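Drullard Launches the Plelano, a Big Gray Towel for People Who Hate Folding

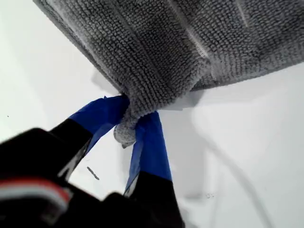
10th March. I'm Dymphna Hayes, I run Drullard, and I have been waiting all winter to write this one! Our new microfiber towel, the Plelano, goes on sale today in our web shop and at the Dralelano store downtown.

I've folded more towels than I care to remember (my first job was in a hotel laundry), and what I wanted was a large one that you can grab by a corner, shake out and fold without a fight. So we went with a nubby looped microfiber, little bobbles in rows, and a plain gray that goes with pretty much any bathroom. I love how the loops catch the light and go almost silvery.

We sent 55 of them out to customers in October and asked them to be rude about it. They were! The first version came with a scratchy label, so that's gone, and the hanging loop went too after Ruwan Matubbar, our product manager, pulled three of them off in one afternoon.

The Plelano costs $25. The first batch is 700 towels, and 292 of those are already spoken for by people on our mailing list, so if you want one for the spring clean I'd get in soon. Wash it warm and skip the fabric softener, please, it clogs up the loops. Our smaller hand towel, the Işık, stays in the range at the same price as before.

Stores that would like to stock the Plelano can write to Ruwan through the contact form on our site. Press samples are available too, just tell us where to send them.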